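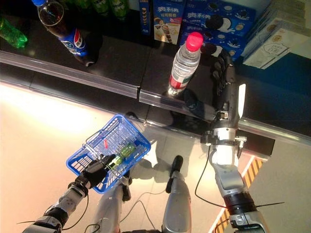 **Do fizzy drinks bottles have to be stood upright on a shop shelf?**

Stand them up whenever the shelf is tall enough. Laying sealed bottles down does no harm for a short while, but they roll, and customers can't read half the labels.

---

**plastthorpe_han** wrote:

Right, that's the bit I keep getting told, so let me open it up properly! I'm Han-gyeol Cheon, I look after the drinks and snacks at Hyun in Plastthorpe, and I am far too excited about shelves at the moment. We've got the dark glossy Cendik ones and they make everything glow. Green soda bottles look brilliant against them, and the blue Oreo boxes at the back really jump out (we do the wafer rolls as well as the ordinary sandwich ones, Chinese packaging, lovely boxes).

What I can't settle is the front. I like the water right up at the lip where people can grab it - pink-red cap, you can spot it from the door. The cola and the green stuff I'm less sure of. Standing or lying?

---

**tinned_peaches** wrote:

Standing. Every time. I did 7 years on drinks in a much bigger place and a bottle on its side just looks like it fell over. People pick it up, wonder if it's been shaken, and put it back somewhere worse.

Love the wafer rolls by the way, the ones in the blue and white box are dangerous with a cup of tea.

---

**Morrow88** wrote:

Going to disagree with peaches a bit. Lying down with the caps all facing the same way can look great, a bit like a wine rack. It needs a lip or a divider, though. On a glossy shelf without one you'll be chasing them across the floor by lunchtime.

---

**plastthorpe_han** wrote:

Ooh, the wine rack idea is exactly what I had in my head! This sort of thing, only tidier: 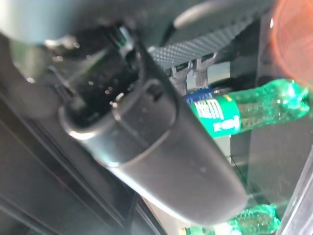

*Green bottle on its side, blue cap to the left.*

The colour is so much better when the light gets along the whole length of it. Upright at the back of the shelf they go nearly dark.

---

**tinned_peaches** wrote:

Pretty, I'll give you that. Still wouldn't do it. Bring the upright ones forward out of the shadow and you get your colour without the rolling. Boxes don't need light the way bottles do, so let the boxes have the back.

---

**Grirkance** wrote:

Peaches is right about the boxes. One thing to add: don't put a bottle in front of a box you want to sell. Water in front of biscuits is the classic, because the bottle is see-through and you think it doesn't matter, but it still hides the name. Shift it a hand's width to the side.

Also face your labels. I went round mine on Sunday and it took 3 minutes for the whole bay.

---

**Morrow88** wrote:

Clear bottle in front of a box can look nice if it's a plain box! Those white and beige ones with the line drawings would be fine behind water. I'd keep Oreos clear of it, yes.

Han, what's your shelf height? If the big bottles only just fit under the next shelf up, people struggle to lift them out and that's when things get knocked sideways.

---

**plastthorpe_han** wrote:

Just measured, there's loads of room above, so no excuse there. OK - plan for tonight: cola upright, green ones upright and pulled forward, water slid along so it isn't hiding the biscuits. Then I'm doing one little lying-down row at the end with a divider because I can't let it go, sorry peaches!

---

**tinned_peaches** wrote:

One row. With a divider. I can live with that. Put the caps facing in, it's easier to grab them by the body.

---

**Morrow88** wrote:

Caps facing OUT, you pull them by the neck! But do try both and tell us which one the customers leave tidier.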